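Irthorpe : le musée Hermans rouvre ses salles et voit grand

L'attente aura été longue, mais quel retour ! Le musée Hermans accueille de nouveau le public à Irthorpe depuis le début du mois de mai, avec un parcours entièrement repensé, une aile consacrée à l'estampe et une exposition d'ouverture qui vaut à elle seule le voyage.

Les habitués retrouveront la grande galerie du premier étage, où l'accrochage par écoles a laissé place à un parcours par sujets : le port, la table, le portrait de famille, la nuit. Le résultat est réjouissant. Une petite marine anonyme, longtemps reléguée dans un couloir, voisine maintenant avec deux vues d'estuaire bien plus célèbres, et elle tient parfaitement son rang. Au total, 162 œuvres sont présentées, dont 46 sortent des réserves pour la première fois.

« On avait envie que les gens s'arrêtent devant des choses qu'ils n'étaient pas venus voir », explique Marilou Tan, conservatrice en chef. Elle a conçu le nouveau parcours avec son équipe pendant la fermeture, en s'autorisant quelques rapprochements audacieux. Dans la salle de la nuit, un nocturne sur cuivre fait face à une série de gravures sur bois du siècle dernier — et l'on passerait volontiers une demi-heure entre les deux.

L'aile de l'estampe, baptisée Tusano, occupe l'ancien dépôt situé derrière la cour. L'éclairage y est doux, les murs sont d'un vert profond, et de larges tiroirs vitrés permettent de découvrir des feuilles que l'on ne pourrait pas laisser exposées en permanence. Chaque tiroir s'ouvre à la main. Les enfants adorent, les adultes aussi ! Les feuilles seront renouvelées trois fois par an. 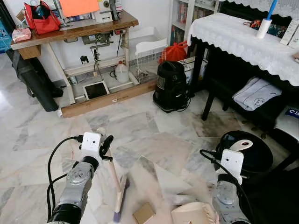
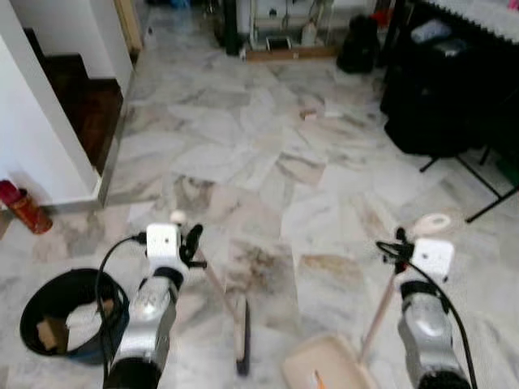
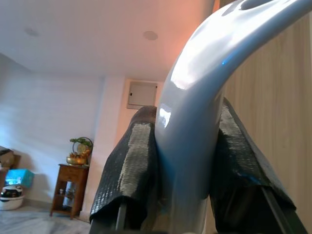
« Bundel », une première exposition très attendue

Pour marquer la réouverture, le musée a confié ses salles temporaires à Kristof Postma, relieur et historien du livre. Son exposition, « Bundel », rassemble des carnets, des liasses et des albums d'artistes du XVIIe siècle à nos jours. Certains ont la taille d'une boîte d'allumettes, un autre réclame une table entière. On y voit des croquis de voyage, des listes de couleurs, des comptes d'atelier, et même une recette de vernis barrée puis recopiée à la page suivante.

Le commissaire a eu l'excellente idée de montrer les reliures autant que les dessins. Dos cousus, ficelles, papiers marbrés, couvertures taillées dans un vieux parchemin : tout cela se regarde de près, et les cartels, courts et bien écrits, donnent envie de poursuivre. « Un carnet, c'est un objet qu'on a porté dans une poche », rappelle Kristof Postma, qui anime lui-même un atelier de couture de cahiers chaque matin à 10 heures. Les places sont limitées et partent vite, mieux vaut réserver à l'accueil dès l'arrivée.

La librairie a elle aussi changé d'adresse et s'ouvre désormais directement sur la rue, avec un beau rayon consacré à la gravure et au papier. Le café, à l'étage, sert des tartines et une soupe du jour sous la verrière. Par temps clair, la vue porte jusqu'aux toits de la halle et au petit canal — difficile de redescendre.

Une saison musicale complétera le programme à l'automne, avec des concerts de chambre donnés dans la grande galerie après la fermeture des salles. Le premier rendez-vous associera un quatuor à cordes et la lecture de lettres tirées des albums de « Bundel ».

Informations pratiques

Le musée Hermans est ouvert de 10 heures à 19 heures. Le billet d'entrée donne accès à la collection permanente, à l'aile Tusano et à l'exposition temporaire. L'atelier de Kristof Postma est accessible sans supplément, dès huit ans. Vestiaire gratuit, audioguide disponible en français et en anglais.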